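Second update to the Vuma shelf label printer review, May. The firmware is the only thing that changed; the hardware is the unit I bought at launch.

**Setup.** The driver still installs twice on a fresh machine. Delete the second entry or jobs go to a queue that never empties. Pairing over Wi-Fi took three attempts, USB took one. I have left it on USB.

**Print quality.** Text at the default size is sharp at both ends of the roll. Small type fills in when the darkness setting is above 13, mostly in the closed letters. Barcodes scanned first time on our Bolent handheld. Thermal stock only, so keep printed labels off the window side of the store.

**Media.** A roll holds 500 labels. The Mavov rolls feed cleanly – the cheaper ones I tried left adhesive on the platen, and cleaning it means removing four screws that want a smaller driver than the one supplied.

**Templates.** The desktop editor now handles mixed scripts. Rocío Ñahui set up our bilingual templates for the household aisle, and line breaks in Chinese product names no longer land in the middle of a size or weight. Font substitution is still silent. Check the preview every time.

Household goods, orange packaging: 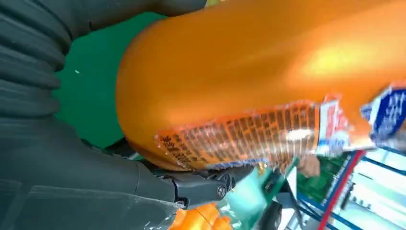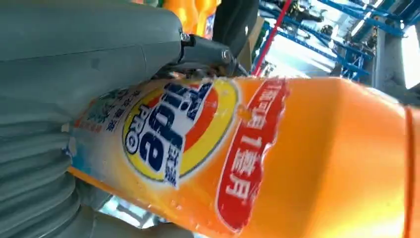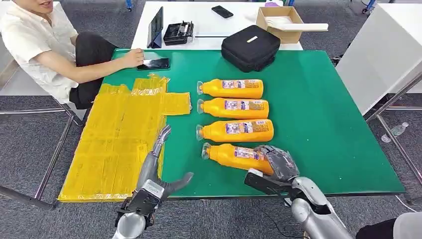

Batch printing from a spreadsheet works if the column headers match the template fields exactly, including case. A blank row ends the job without an error. Gizella Somogyi lost half a price change to that and now sorts the sheet first.

**Cutter.** Clean up to 60 labels in a run, then it starts leaving a tab on the left corner. A pause of 3 minutes clears it. Vuma support suggested a slower feed, which made no difference here.

**Against the Yao.** The Yao is faster and has the better cutter. Its editor can't import a spreadsheet at all, so the Vuma stays on the counter. I would still skip the extended warranty – it excludes the print head.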